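Play room check, soft toys and table — Skoltance site, Kasten room
Sun 8 July. Checked by Aniela Jakubowski. Sheet 13

1. Table top wiped, no chips or sharp corners — OK. White one, shows every mark so easy to see whats been missed. Wipe again before next group.

2. Floor round table — OK. Grey carpet, hoovered. Check under the radiator next time, ran out of time.

3. Plate (white, black rim) — OK. Run finger round rim for chips. Pretend food only, nothing real to be eaten off it, same as last sheet.
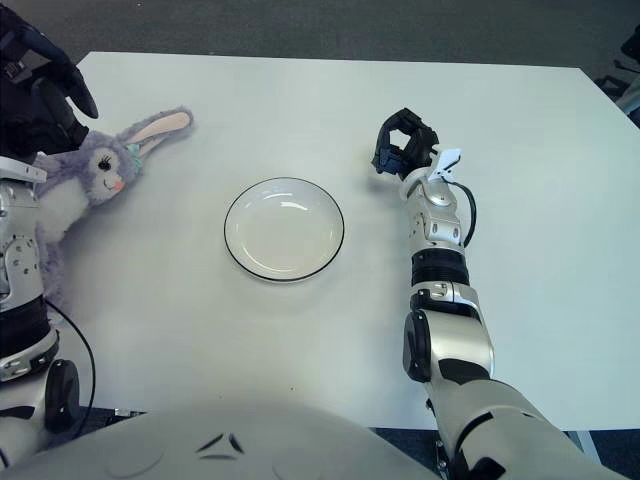 4. Soft toys, general. Tug test on seams, ears and feet. Anything that comes away in the hand goes in the Simus box, not back on the shelf. Log no. for the purple bunny is 202.

5. Purple bunny, eye — embroidered, PASS, nothing to pull off. Nose and mouth, pass.

6. Purple bunny, trim at base of ear — COMMENT. Small greenish bit, flower or bow sort of thing. Tug twice, hard. Under threes table only if it holds. Not signed off yet, want a second person on it.

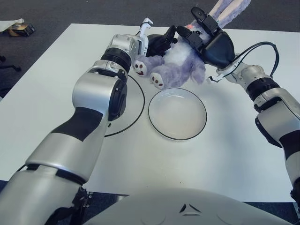
7. Feet. White soles with the reddish brown paw pads. Check edges of pads for lifting, fluff gets under. To do with item 6.

8. Long fur, chest and belly — comb through, check for loose hair. White bits go grubby first. Cool wash, air dry, no tumble dryer!! See December note.

9. Label — couldnt read age mark, ask Alum for the card.

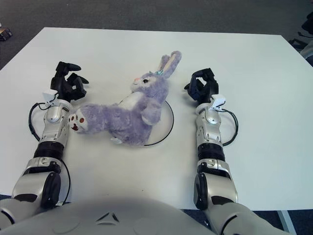

10. Toys off the plate at close, plate washed seperately and back in cupboard.

11. Spare toys — not done today. Shelf 2 and the basket still to check, carry over.

Actions: second check on items 6 and 7, age card from Alum, restock wipes. AJ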